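The Floner Library's fix-it room opened its manual swap on Thursday, and by closing time 244 booklets had come through the door! Instruction books for toy cars, mixers, sewing machines, clock radios and one very old tent are now waiting on the shelves for someone who lost theirs years ago.

The idea came up in April, when Citlali Ocampo was helping a boy from Stirnier Street put his model truck back together without any directions. She went home, found 18 manuals in a kitchen drawer for things she no longer owned, and brought the whole pile to the desk.

"People kept telling me they had a drawer just like mine," Ocampo said. "I can't wait to see what shows up next. Somebody handed me a guide in four languages yesterday and I read every one I could!"
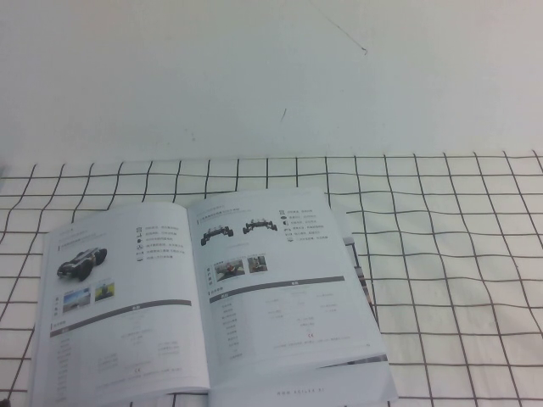 A booklet with a robot car on its left page, with icons and text in Chinese next to the photograph.

Booklets in any language are welcome, and 22 have already gone home with new readers. Visitors can leave a manual, take one, or copy the pages they need at the machine by the Zaugg Room (the first ten copies are free). Pages that have come apart are fine too, as long as they are clipped together and the name of the product is on the top sheet.

The swap is open during regular library hours. A second drop-off box goes in at the Turkier branch next week, and readers who can help sort or translate are asked to leave their names at the front desk.

Floner Library News | Contact the front desk | © 2022 | Back to top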